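Home Grippers Fingers & Pads Spares Service Notes Contact

Nusen Flex Finger, replacement set
Updated May, by Lowri Edwards

Part of the Nusen soft-contact range. Sold in pairs, fasteners included. Fits the Kwak parallel body and, with the adapter plate, the older Privdale body. Pad width 20 mm. Printed lattice core, solid outer band. Order code NF-921.

Read the service note before you order. We have had more returns on this finger than on anything else we carry, and I would rather sell fewer of them than keep opening the same box.

Service note: finger catches on container rims

The maker's sheet says the finger "adapts to any object." It adapts to a round object that is sitting out in the open. Put the same object in the corner of a container and you are asking the finger to do something the sheet never tested, as far as I can tell from reading it. I asked Nusen for the test data twice. I got the brochure both times.

What customers report goes like this. The arm comes down for a piece of fruit near a side wall. The outer band meets the wall or the rim before the lattice meets the fruit. The lattice gives, because giving is its job, and the controller reads the load as a grasp. The arm then lifts. Sometimes it leaves with nothing. Sometimes the container comes up with it, and that is the one that worries me, because a container lifted by one side will swing toward whoever is standing next to the table.

Ka-ming Peng at Nurncombe had that happen on a Saturday shift with the cell door propped open. The basket came off the finger at chest height. He was not hurt. The log said the pick had succeeded.

Nusen's reply was that the force threshold had been set wrong. Maybe it had. It was set to their default. We repeated the fault on our own bench at the default and again with the threshold cut by half, and the lower setting made it less frequent without getting rid of it. Their suggested firmware update changed nothing we could measure.

We count 13 returned sets with the same damage: cracked struts in the lower third of the lattice, on the inside face. Two of those had a zip tie added near the bend. I have no quarrel with zip ties for holding a cable or getting through an afternoon, but don't count one as a repair to a cracked band.
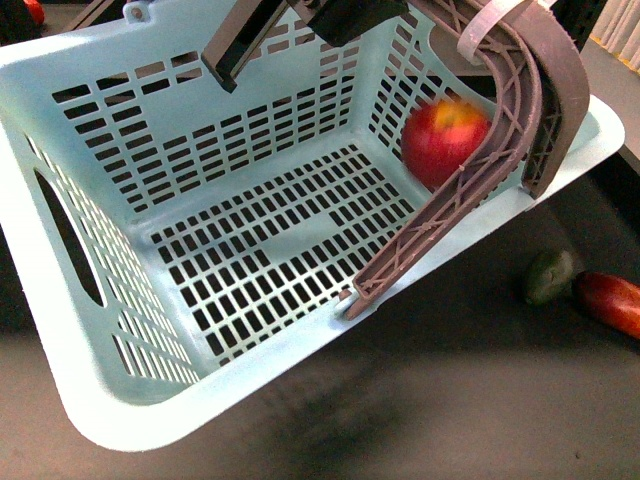

Corner picks are the worst case. The finger has to clear the side wall and still reach in past the fruit, and a long curved finger needs more room to do that than a short straight one. Perforated baskets bring their own trouble, in that a tip can drop into a slot and hook there. If your work is mostly corner picks, look at the short Privdale pads first. They bruise soft fruit more, and I won't pretend otherwise.

If you already run the Flex Finger:

Stop the cell and lock it out before reaching in to free a caught finger. A bent lattice holds energy and lets go fast.
Keep the door shut. The interlock is there for the lift you didn't expect.
Fix the container to the table. Corner clamps will do. Rubber feet won't.
Check for weight after the first inch of lift and again before the arm travels. Don't trust the grasp flag by itself.
Look over the inside struts at the start of each shift. Any white line or split, change both fingers.

Nusen rates the set for 1875 cycles between inspections. I would ignore that number for basket work. One bad rim strike did more damage on our bench than a week of ordinary picking.

Returns: we will take back unused sets at full price. Used sets with lattice cracks go back to Nusen under their warranty, and so far they have refused every one that showed contact marks on the outer band. We are still arguing about it. Keep your logs, and send a copy with the part.

A revised finger with a narrower tip is said to be coming. I have not seen one, and it won't be listed on this page until we've run it against a rim ourselves.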